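五月开放日进展汇报：手持夹爪示教项目

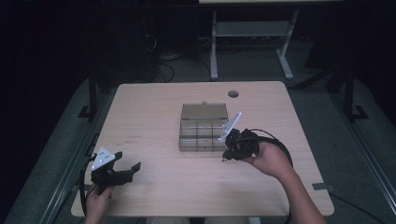

Fadi你好，上次通话你说不想再看表格，想听我讲讲开放日到底是什么样子，那我就照聊天的写法来了，财务那份另外发。先说结论：开放日办成了，Kozan工位从上午十点一直用到下午四点半，中间停过一次，后面会讲。登记到场的来宾有112位，比我报给你的预估多，茶歇的点心下午两点就没了（这个我认，订少了）。演示内容就是申请书里写的第二项，人双手各拿一只夹爪，在桌面上处理小件收纳，系统把手上的动作录下来，之后拿去训练Talta那套控制程序。演示用的物件我们吵了好久，最后定的是那种透明带灰的塑料分格盒，盖子翻开往后靠着，里面一格一格的，来宾走过来一眼就明白要干什么，不用我们先讲五分钟背景。夹爪上那块白色三角标记板倒是被问得最多，好多人以为是装饰！其实定位就靠它，后来我干脆每一轮开场先讲这块板子，讲完再讲任务，顺多了。

再说说为什么选分格盒。你可能还记得，冬天那份报告里我们用的是叠毛巾，效果还行，可是毛巾软塌塌的，放成什么样算对，大家意见不一，打分的人要来回讨论。分格盒好在对错分明，螺母进了该进的格子就是对，掉在隔板上就是错。坏处也有，盒子透明，盒壁又反光，Talta的视觉部分认隔板认得很吃力，开放日前一个星期我们几乎天天在调灯。最后的办法很土：把外围的灯全压暗，光集中打在桌面上。这样一来后面那片就黑黢黢的，有位来宾开玩笑说像进了小剧场。我倒觉得气氛挺好，大家自然就安静下来看桌子了。

现场分两种环节。一种是我们自己人做的演示，每半小时一轮，每轮先做一遍慢的，边做边讲，再做一遍正常速度的。另一种是来宾自己上手，坐到桌前，双手各握一只夹爪，试着把一颗垫圈从桌上夹起来放进格子里。说实话我原来担心第二种会冷场，结果排队的人一直没断过。年轻人上手快，两三次就能放准；有位做了很多年装配的老师傅，一开始嫌夹爪笨，说他徒手闭着眼都比这快，可坐下以后足足玩了二十分钟，起来时给我提了三条意见，条条都在点子上。我原样抄给你：

一，握柄偏粗，手小的人时间长了虎口会酸。
二，线太硬，右手往回收的时候能感觉到线在拽。
三，夹爪合拢到最后那一点没有手感，不知道夹紧了没有。

第一条和第三条我们自己早就知道，Burex那边答应在下一版握柄里改。第二条我得承认是我们疏忽了。平时录数据的都是熟手，早就习惯顺着线走，身体自己会让，换成第一次坐下来的人，毛病马上就冒出来了。现在的走线是右边那根从夹爪后面绕个大弯再垂下去，我们打算先试着换软一点的线，再加一个悬吊的弹簧，花不了多少钱，从耗材里出就行，不用动你那边的预算科目。

数据方面，当天一共录了315段，事后清理掉不能用的，留下296段。剔掉的那些大多是来宾说话说到一半手停住了，也有几段是标记板被袖子挡住，定位丢了。我原来以为来宾录的那批会很乱，想过要不要整批不要，后来同事劝我先看看再说。看完我改主意了，来宾的动作确实慢，犹豫多，可是犯错以后怎么补救，花样比我们自己人丰富得多。垫圈掉到隔板上，有人用另一只夹爪去拨，有人轻轻推一下盒子，还有人干脆夹起来从头再放。我们的熟手几乎不掉，自然也就没有这类样本。所以下一阶段我想把“失误和补救”单独列成一类来收，这和申请书里的写法有点出入，想请你看看需不需要走变更手续。

停机那次也如实报一下。下午一点多，左边夹爪的定位突然开始飘，屏幕上那只虚拟的手自己往桌子外头跑，围着看的人都笑了，我在旁边出了一身汗。查下来是标记板的固定螺丝松了，板子歪了一点点。拧紧、重新标定，前后停了二十五分钟。这段时间我临时拉大家去隔壁看回放，居然效果不错，有几位说看回放比看现场还清楚。教训是标定检查不能只在早上做一次，现在已经改成每两小时一次，写进操作单里了，贴在工位旁边。

来访的单位里，有3家留下了明确的合作意向。Viltetti是做小型零配件分拣的，他们的人问得最细，问的都是换一种盒子要重新录多少、格子尺寸变了行不行这类问题。我没敢给数字，只说目前换盒子肯定要补录，补多少我们还在测。他们希望六月派两个人过来待三天，带他们自己的料盒来试。另外两家一家是职校，想借工位上课，一家做实验室耗材，还停在互相发资料的阶段，等有眉目了我再写。职校那家我个人很想做，学生录数据的量上得去，他们也确实缺这样的实训内容，只是课时和保险怎么安排还没谈。

有件事做得不够好，我也写在这里。控制程序的自主演示，我们原计划下午放两轮，最后只放了一轮，停机占掉了时间是一方面，更主要的是我心里没底。放出来的那一轮，前面几颗都进了格子，有一颗卡在隔板上没下去，程序就在那里一遍一遍地戳，我只好喊停。来宾倒很宽容，还有人鼓掌，可是我知道你在申请书里最看重的就是这一块，所以不想轻描淡写。眼下它对付靠外的格子还行，碰到靠里、离开着的盖子近的那几格就容易出错，夹爪要避开盖子，角度一变就不稳。我们准备把接下来的录制重点放在这几格上，盖子打开的角度也要多换几种。

接下来一个月的安排大致是这样：先把线和弹簧换掉，再补录靠里的格子，然后接待Viltetti的人。中间还要给开放日的来宾发一份简短的回访问卷，题目已经拟好了，你要是想加一两个问题，这周告诉我还来得及。

需要你那边定的有两件，一是上面说的数据类别变更，二是Viltetti来访期间能不能允许他们带走自己料盒录出来的那部分数据。第二件他们催得比较紧，我个人倾向同意，但按协议得你点头。回放视频我剪了一个十二分钟的版本，放在共享文件夹里，停机那段也没剪掉，你看到那只往外跑的手别吓着。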